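Is a squeaky shelf a good enough reason to leave a house share?

Asked in: Home and Neighbours, Clulthorpe

I rent a room in a shared house off Guder Lane. The fellow in the next room gets in from his shift at the bakery depot, puts his boots on a metal shelf, takes them off it again, and puts them back. I don't know why. The shelf shrieks each time. My rent is 528 a month and I'd be paying 562 for a place on my own in Ametepe Street, which has damp but no boots. Do I say something, or do I pay the extra and leave like a coward?

Answers

Say something. You are about to spend 34 a month to avoid one sentence, and you'll need to hire a van on top. Catch him in the kitchen in daylight, never through the wall, and mention the shelf before the boots. People will defend their habits to the death but they'll sell out their furniture in a second.

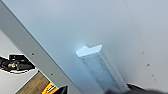 If he's agreeable, offer to fix it with him. Nine times in ten a shelf shrieks where metal rubs on metal, so tighten whatever can be tightened and put a strip of felt where the parts touch. An old towel under the boots helps too. I lived over a man with a rowing machine for 22 months and we got on famously once he had a carpet.

Don't move to Ametepe Street. I did. The damp has more personality than most lodgers, and the heating goes on in October whether you'd like it to or not. Also check your notice period, mine was 2 months and I'd only read the first page.

earplugs

Comments

Felt worked on our bed frame. Marriage unaffected either way.

I'm a boots-on, boots-off person. You check they're straight. I didn't know it was audible.

Third answer is the best one and I resent it.

Does the Telero bus still run past Ametepe Street? Asking for reasons of rent.

Related questions

Housemate labels the eggs individually, is this normal
Can I ask for my deposit back in stages
Neighbour's wind chimes: what are my rights
Best place in Clulthorpe to buy a second-hand wardrobe

Last updated: September 16, 2019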